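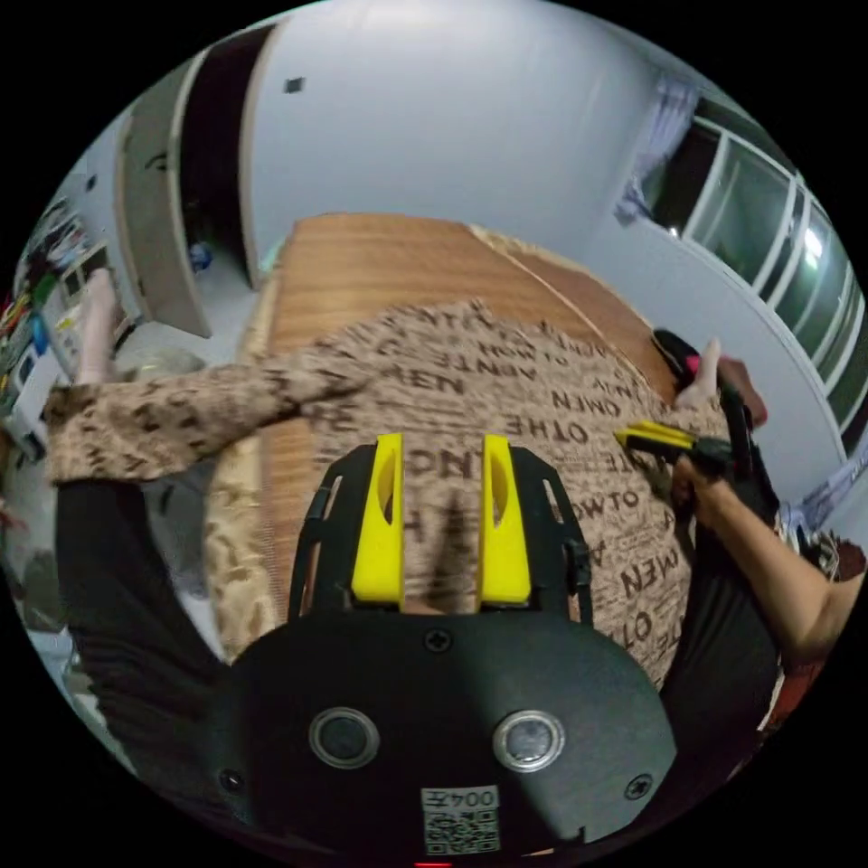

4.2 Home trials of the Vestside kit

We tested the Vestside hand-held gripper kit in private homes after the bench tests in Section 4.1. The kit is sold in two versions, with one gripper or with a pair, and we bought the pair. Each order includes a charger, a carrying case, and a one-year subscription to Kivi, the vendor's upload and review service. The Purov kit used for comparison comes with the same kind of case but stores its recordings locally.

Trials took place in September. We recorded 500 episodes with each kit, split evenly between kitchens and bedrooms. No episode was allowed to run longer than 90 seconds. Participants had 120 minutes of training spread over two visits, and they used their own household items wherever possible. We did not clear or rearrange the rooms beforehand.

Bedrooms were harder than kitchens for both kits. Bedding fills much of the wide-angle view, and printed fabric adds strong edges at many angles. Figure 4 gives a typical view from the Vestside camera, with lettered fabric directly beyond the yellow fingers and a window at the upper right. Other people's arms and hands also come into view from both sides. We kept recordings of this type in the set and marked them as crowded during review.

The labels were useful in practice. A QR code at the bottom of the housing stays inside the camera view, along with the printed unit number (004 in Figure 4), so a recording can be matched to its gripper even if the upload form was filled in wrong. We had to correct the form this way several times. The Purov kit has no such label, and we added our own with tape.

Setup instructions for the Vestside kit were short and mostly clear. The section on charging was out of date, and the reseller, Ellach, sent us a replacement page on request. Kivi rejected files larger than 2000 MB without giving an error message. We split those files by hand before upload and left the added time out of the totals in Table 3.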